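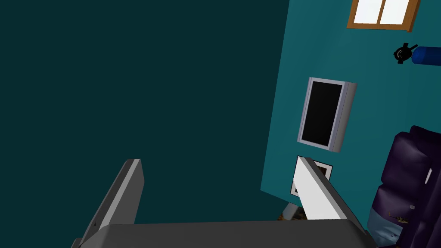 Well site water walk-through, Tang lease, north side

I did this one on Wednesday, starting at 8 in the morning, and I've typed my comments under each item the way I scribbled them. Sorry for the rambling!

Fresh water meter sealed and readable — OK
Reads fine, seal is good. The glass was dusty so I wiped it.

Meter matches the haul log — NO
The log is short by 481 gallons. I think somebody skipped a truck ticket, but Ondata has the digital copies and I've asked them to look.

Produced water tank, seams and fittings — OK
I went all the way around it twice. No weeping at the seams.

Secondary containment clear — NO
Tumbleweeds again, piled up in the corner by the drain valve (I pulled out what I could, but my gloves gave up before I did). Needs a proper cleanup before the November rains.

Drain valve closed and locked — OK
Locked. Tag is faded, please print a new one.

Transfer hoses — FIX SOON
The Zedholm hose has a soft spot near the coupling. It held at 70 psi while I stood there, but I don't love it and I'd swap it this week.

Spill kit stocked — NO
We're supposed to have 11 absorbent pads and the bag was half empty. Steltine delivers these, so I've put in the order.

Hydrants and dust control — OK
Running on recycled water now, finally! Signs are up at both taps.

Gate and contact sign — OK
Phone number works, I called it from the truck.

Open items go on the board in the trailer. I'll recheck the hose first.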